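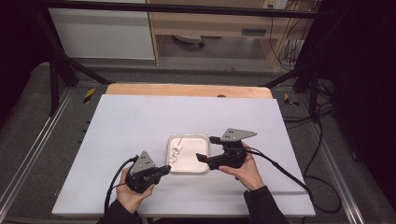
Opinion > Town life > Letters and essays

Keep the library open on Sunday
By Ieva Ramanauskas
Last updated: Tuesday, December 18, 2018

The council in Meltascombe wants to close the library on Sundays from February. The saving is put at $200 a week. I think it is a bad trade, and I would think so if the figure were twice that.

Sunday is the day people with shift jobs can get there. My neighbor works six days at the Brusby bakery and takes her two boys on the seventh. She has been told to use the Finthorpe branch on a weekday evening. Finthorpe shuts at six and the last bus back leaves before that.

The report says Sunday visits are low. It counts checkouts at the desk. It leaves out anyone who reads the paper, prints a form or sits at a table with homework for three hours. I did that for most of high school and hardly ever checked out a book.

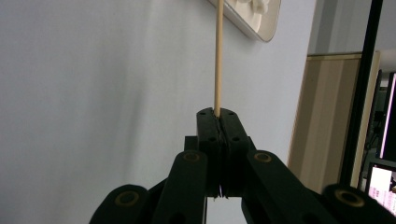 What the money buys

Two staff members and the heat, mainly. The building is heated anyway so the pipes don't freeze, so part of the saving is only on paper. The report doesn't say how large a part.

I would accept shorter hours. Opening at noon and closing at four would cover most of the people I see there. I would also accept a later start on Mondays, when the reading room is quiet until 10 or so.

The vote is at the next council meeting. Written comments can be left at the front desk, including on Sunday, while there still is one.

Opinion Local Schools Events Archive Contact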